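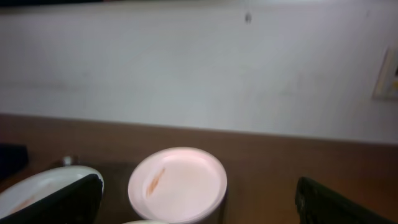 The back table.

I've been writing about soccer boots for long enough that I get a little jumpy when a tiny brand goes quiet for a year. Usually it means they've folded. So when Steveck popped back up in September with a new boot for artificial grass, I emailed them right away and asked if I could come by the workshop in Hultgate and talk to whoever made it.

They said yes, with one condition. The designer doesn't like being named in print, and asked me to just say "the designer." Fine by me! The boot is called the Min, and that's the thing I wanted to talk about anyway.

I got there at nine in the morning, way too early for me, and we sat down with the Min between us and a pile of old soleplates in a shoebox. I asked the obvious question first. Why a turf boot, when everybody else is chasing lighter and lighter shoes for real grass?

"Because that's where people play," the designer told me. "Go look at any town. The grass field is closed half the winter and the turf is booked until ten at night. And most of those people are out there in firm ground boots that grab too much. I did it myself for years. My knees can tell you all about it."

I've done it too, and I said so. I have a pair of firm ground boots I love to bits and I keep wearing them on turf even though I know better. The designer gave me a look I probably deserved.

The Min has short, hollow studs, lots of them, and they're softer than I expected. You can push one over with your thumb. I wondered if they'd wear down in a month.

"The first ones did," the designer said. "We had a compound that felt amazing, really sticky, and it was gone in six weeks. I cried a bit. The one we use now is harder in the middle and softer at the rim, so it wears from the outside in and you still have something to stand on."

How do they know? They sent test pairs to Hamside, an amateur club a short drive away that trains on the same tired old turf all year. I'd never heard of them, but they sound like my kind of team – the designer described their style of play as "long, then longer." The club wore the boots through a whole preseason and sent them back filthy, with notes.

"The notes are the best part of my job," the designer said. "One player wrote two pages on the tongue. The tongue! I thought I'd finished the tongue. And he was right, it slid to the outside every time he struck a ball with his laces, so we stitched it down on one side."

I asked about weight next, because somebody in the comments always does. A pair in my size came up at 600 grams on the workshop scale, which is no featherweight. I figured that might be a sore point, but the designer didn't seem bothered.

"I could take weight out of it tomorrow. I'd take it out of the heel, and then you'd get blisters and a boot that folds when you turn. People pick a boot up in the store and go ooh, light. They don't run in it in the store."

I have to admit I'm one of those people who go ooh. I picked up the Min and didn't go ooh. Then I put it on and walked up and down the workshop, and the heel just held on to me, no slipping, no pinching, and I did a few silly little turns by the door and forgot all about the scale.

The upper is a knit with a thin coating over the toes, and it comes in one color so far, a deep blue with cream laces. No speed lines, no lightning bolt. There was going to be an orange one, the designer said, but the dye came out looking like canned soup and they ran out of patience with it.

We got sidetracked for a while on how to look after boots, which I could talk about all day. The designer is firmly against the washing machine. "Never. The glue hates it. Knock the rubber crumb out, brush it, cold water, newspaper inside, leave it somewhere with air. Not on the radiator!" I have put boots on the radiator. I kept quiet about that.
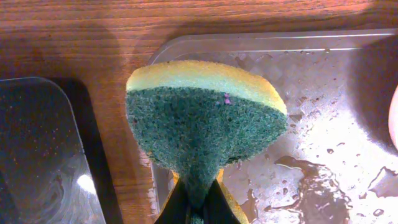

A sponge with a green side and a yellow side.

I also wanted to know about numbers, since the last Steveck boot sold out before I could get hold of one and I'm still sour about it. The first run of the Min is 950 pairs. Is that all?

"It's a lot for us! You should see what that many boxes does to a hallway. If they go, we'll make more. I don't want to play the game where we pretend it's rare. It's a boot. I want people to kick things in it."

There are 2 widths, regular and wide, and I'd like to thank them personally for the wide. I've spent half my life squeezing into narrow boots and telling myself the leather will give. The wide Min fit me straight out of the box, in my normal size, with a thick sock on.

Last thing I asked was what comes next. I was hoping for a grass version, or at least a hint of one. The designer fished around in the shoebox, pulled out a soleplate with much longer studs, let me hold it for a second and then took it back.

"You can say there's a plate," the designer said. "You can't say there's a boot."

So there's a plate. I'm taking my Mins to the late session at my local turf for the rest of the month, and I'll write up how the studs are doing once I've got some proper miles in them. If you've got wide feet and questions about sizing, put them in the comments and I'll get to them when I can.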